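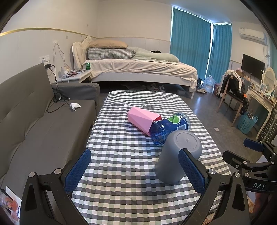
Bedroom bench tips, quick ones, typed up between loads. 30th October, windows open, whole place smells of vinegar.

## The cloth on the bench

Ours is a low bench in the middle of the bedroom. Everything lands on it. Cups, bottles, whatever was in your hand when you got tired. Used to fight it. Now I just keep a checked cloth over the top and wash the cloth.

Checks are brilliant for this. White, grey, that dusty purple, a bit of sage green, marks hide in the dark squares and you spot the bad ones on the white. Plain white, you'd be soaking it every second day.

- Shake it out the window before washing. Not over the bed. (Learned.)
- Cold wash, inside out if it's printed. Colours go dull fast in hot.
- Creases at the far end: don't bother ironing. Spray with water, pull flat with both hands, leave it an hour.
- Slippery bench top? Strip of non-slip drawer liner underneath. I cut mine 94 cm long, should of gone longer.
- Cut corners of old towel to go under it in summer. Drips go through cotton quicker than you'd think.

## Cups

Upside down on the cloth is fine for a clean cup, keeps dust out. Not fine straight from the sink, water gets trapped round the rim and you get a ring on the fabric plus that stale smell inside. Dry it first, tea towel, two seconds.

Cups with a recessed ring on the base are the worst for holding dishwasher water. Tip, flick, wipe. Every time.

Matte grey ones show greasy fingerprints. Drop of dish soap on a damp cloth, small circles, rinse. No scourers, you'll get shiny patches and they dont come back.

## Plastic bottles

Clear blue ones look nice enough that people keep them. Okay. But:

- Label off or leave it alone, half a label is the ugliest thing in the house. Warm water 46 degrees or so it says on my old note, I just use hot tap. Soak, peel from the barcode side, then a bit of cooking oil on the sticky stuff. Wipe, wash with soap.
- Anything that had lime or other fruit flavour in it, rinse the same day. Lid too, the thread in the lid is where it goes furry.
- Ribbed bits near the neck: bottle brush, or a spoon of dry rice and some water and shake it like mad.
- Store with the lid OFF.
- Don't leave them lying on a bench where someone sits down. Crunch.

## Catch-alls

Get one open pot or tub for the bench. One. Bright is good, pink is very good, you can find it half asleep. The faceted sort with all the flat angles will lie on its side without rolling off, handy when you want to reach in from the end for hair ties. Round ones end up under the bed.

Dust sits in the angles though. Old soft toothbrush, dry, then a damp cloth. Get right inside as well, darker colours inside hide fluff until you put something clean in there.

Rok Kneževič next door swears by emptying his every night. I do mine when I can't find my keys.

## Clearing it in one go

1. Bin bag in one hand.
2. Cups and bottles to the kitchen first, in the wash basket if your hands are full.
3. Pot emptied onto the bed, sorted, back.
4. Cloth off, shake, on or in the wash.
5. Wipe the bench underneath. Nobody does this one and it's always gritty.

I did a proper one in September and found 55 cents and a missing earing back, so worth it.

Spare cloth: have two the same size. One on, one in the wash. Fold the spare in thirds and keep it under the pillows in the cupboard, not on the bench, or it'll just become another thing on the bench.

Next lot is curtain hems, when I find the pins.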